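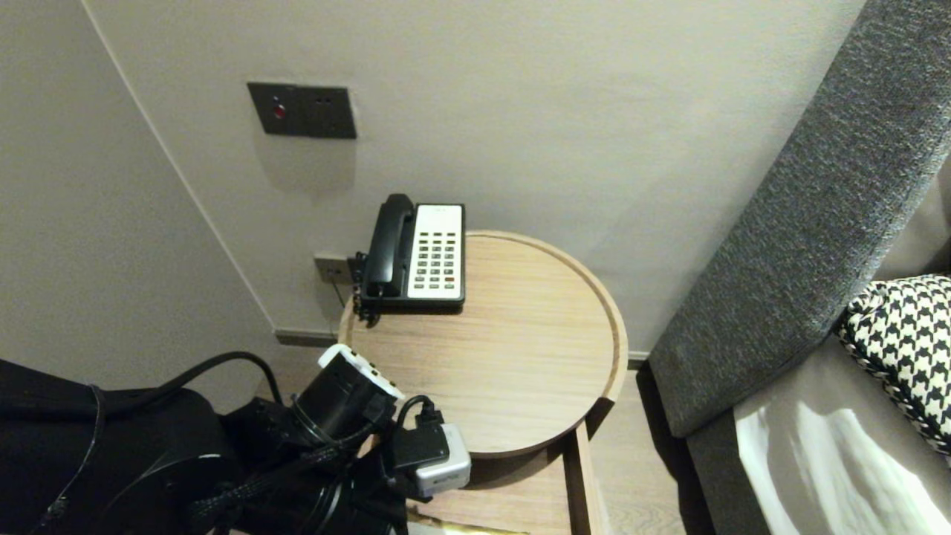
To: Kemeys Valley Ringers list
Date: 2022-03-05
Subject: Re: August weekend, rooms and tower times

Replying to the list as several people wrote to me separately with the same things.

> Are we still at Cimlow for all three nights, or is one of
> them at Erkine now? Also, will the tower at Skandale be open
> on the first evening? Some of us will be driving in late and
> would sooner go straight to bed if there's no ringing.

We are at Cimlow for all three nights. Erkine was only ever a backup and I let that hold go last week. Skandale will be open the first evening from seven to nine. Come if you get in early enough, otherwise we start properly the next morning.

The room rate is 185 dollars for the weekend per person sharing, 242 if you want a room to yourself. That covers breakfast but no other meals.

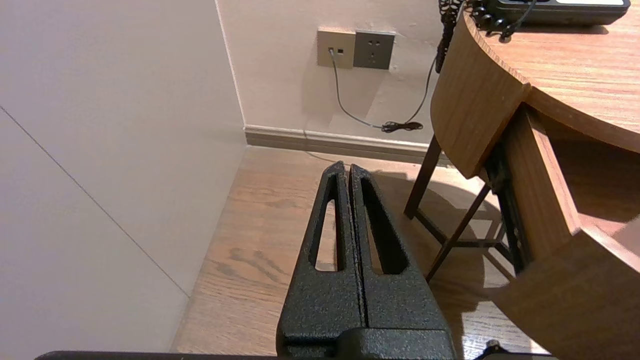 Do we need to bring our own handbells?

Bring them if you have a set you like. Kemeys is lending us one set of twelve, and that will be in use most afternoons.

On the towers - Skandale has eight bells and they go well, but the rope on the fifth is new and still stretching. Expect to adjust it between touches. Erkine has six, and the stairs are steep with a low beam near the top. If stairs are a problem for you, there is a bench outside and the bells carry nicely to it. 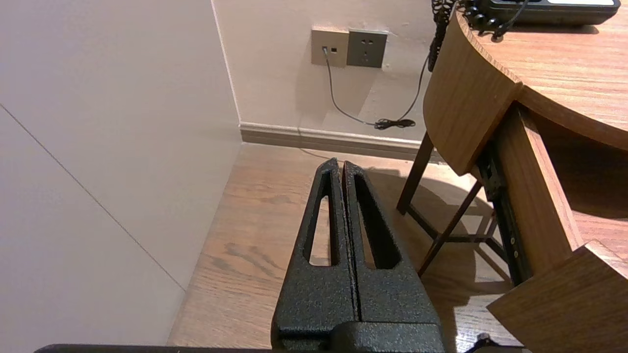
Kemeys is ground floor ringing, so everyone can manage that one. I have put it on the second afternoon, when people are usually tired. The neighbors there have asked us to stop by five and we should stick to that.

So far 38 people have signed up and the limit is 61. Newer ringers are welcome. I plan to run rounds and call changes for the first half hour at each tower before we try any methods.
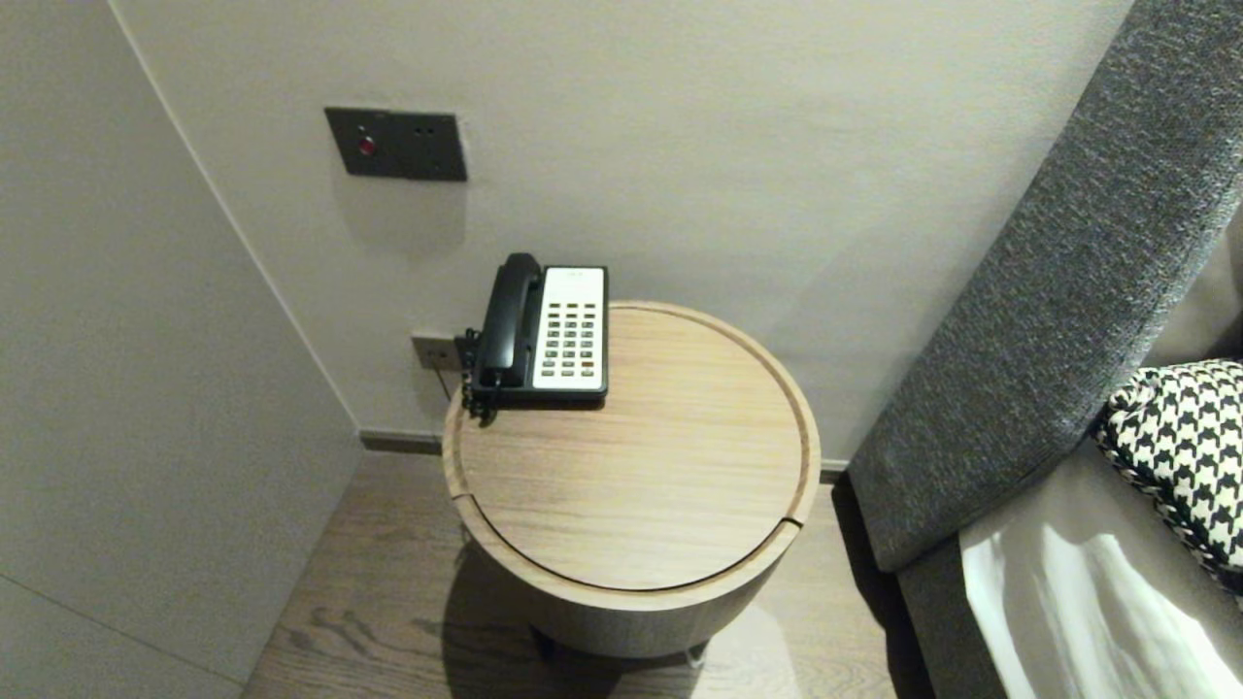
I still need two people to drive on the second day, and someone to take over the sign-up sheet. Deposits can go in the usual way. Put "August" on the check this time, please - last year I spent an evening sorting them from the dues.

Tower times in full will go out once Erkine confirms the morning.

3 replies
Share 0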